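Buy Your Beans by the Scoop

Setareh Jalali

The grocery store nearest my apartment took out its bulk bins last October. There had been 40 of them along the back wall, holding rice, oats, lentils, split peas, nuts and five kinds of dried beans. In their place is a shelf of bagged snacks. I think this was a bad trade, and I think more stores are going to make it unless their customers say something.

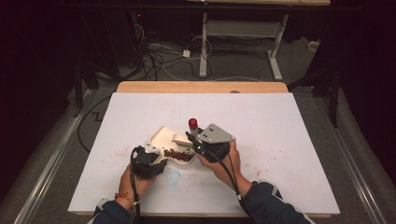 The case for bulk food is usually made on packaging. You bring a jar, you fill it, and there is no plastic bag to throw out. I don't find that argument very strong. Most people use the thin bags off the roll, and the store gets its lentils in a big lined sack anyway. Some waste is saved, but if that were all there was to it I would not be writing this.

What matters more to me is the amount. A recipe asks for half a cup of barley. The smallest box on the shelf is a pound. You make your soup, and the rest of the box goes to the back of the cupboard until you move. People who cook for one or two know this well. I cleaned out my mother's kitchen three years ago and found four open bags of the same pearl barley, each one bought because she had forgotten the last. From a bin she could have bought half a cup each time and paid pocket change for it.

Small amounts also let people try things. I would never have bought a full bag of mung beans without knowing what to do with them. I bought a handful, ruined it, bought another handful, and now I make them most weeks. A person on a tight budget has even more reason to want that chance. Spending six dollars on food your kids may refuse to eat is a real risk. Spending sixty cents is not.

The store manager was polite when I asked about the change. He gave me three reasons: the bins are a mess, people steal from them, and they don't sell. I take the first one seriously. Customers spill, they mix up the scoops, and somebody with a nut allergy has good cause to stay away from the whole aisle. I don't have a full answer to that. Keeping nuts on a separate wall helps, and so do the gravity bins that drop the food straight down, but neither one makes the section safe for everybody. There should be sealed packages in the store too, and I never asked for them to go.

Theft I believe, though I doubt it is worse than in the candy aisle.

The last reason is the one I argue with. Bulk bins don't sell when they are badly kept. Ours had faded labels and no cooking times, and the kidney beans had been there so long that they stayed hard after two hours on the stove. Old beans do that. A customer who gets a bad batch once goes back to cans and does not return. Then the beans sit even longer, and the next person gets a worse batch.

Compare that with Ghaffari, the family grocery across the river. It is a third of the size and the bins are the busiest part of it. Each one has a card with the date it was filled and a line or two on how to cook what's inside. When something moves slowly they fill the bin halfway. It is ordinary shopkeeping, and it costs the time of one person for a few hours a week.

I drive 20 minutes to get there now, and I do the rest of my shopping there while I'm at it. My old store loses the milk and the vegetables along with the beans – I wonder if that shows up on whatever report they used to make the decision.

If your store still has its bins, buy something from them this week. If a bin is stale, tell the manager which one. And if the bins are already gone, ask for a small set back, even just rice, oats and two or three kinds of beans. I put my own request in writing on 14th September and I am still waiting to hear.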